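Soft finger pads on my hand-held gripper keep dropping cloth

Asked by Ngọc Vũ in Home and Shared Workshop Builds
381 views, 2 answers

Hi all, I've been building a hand-held gripper at our shared workshop since May and I'm stuck on fabric. Blocks, mugs, a tape roll, all fine. Then I try a cleaning cloth and it slides right out as soon as I lift and turn my wrist.

The fingers are cast in a soft rubber from Fivovia, smooth on the inside. The trigger and linkage come from the Limier kit with a stronger spring swapped in. I've tried squeezing harder (my hand gets tired fast and the fingers just bow outward) and I tried wiping the pads down with alcohol, which helped for maybe ten minutes. Is the shape wrong or is it the surface? I'd rather not recast everything if I can help it, the last batch took me a whole evening and half of it had bubbles.

Answer from hakala_bench
Accepted, 313 points

It's the surface. Smooth rubber is great on hard stuff and lousy on cloth, especially microfiber, and lint makes it worse every time you close on it. Don't recast! Line the inside with something that has an open texture. I used a strip of rubbery drawer liner and stuck it down with flexible glue, the kind for shoes. Super glue goes stiff and the strip peels the first time the finger bends.

Cut the strip a little short of the tip, otherwise the edge catches and rolls up on you. And put the old spring back. You want the finger to wrap, and with too much force it folds away from the cloth.

Also, how you grab matters a lot. Pinch a bunch from the middle so there's a thick wad in the pad. A single layer by the hem will slip whatever you do.

Answer from cosenberg_garage
2 points

just buy the Cosenberg fingers, they come textured. pricey tho

Update from Ngọc Vũ

Went with the liner idea, using some black meshy stuff from the scrap bin, and put the old spring back in. Much better! I tried it at the long table this afternoon with the same blue cloth that was driving me crazy, and I can wave it around now without losing it. The glue still lifts a bit at one corner so I'll redo that side.
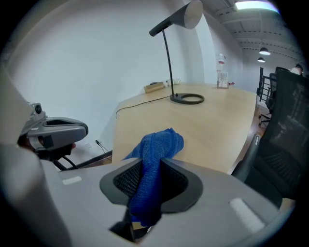 Blue microfiber bunched up in the pad, new black lining on the inside.

Next up is a sock. Thanks hakala_bench, you saved me an evening of mixing rubber.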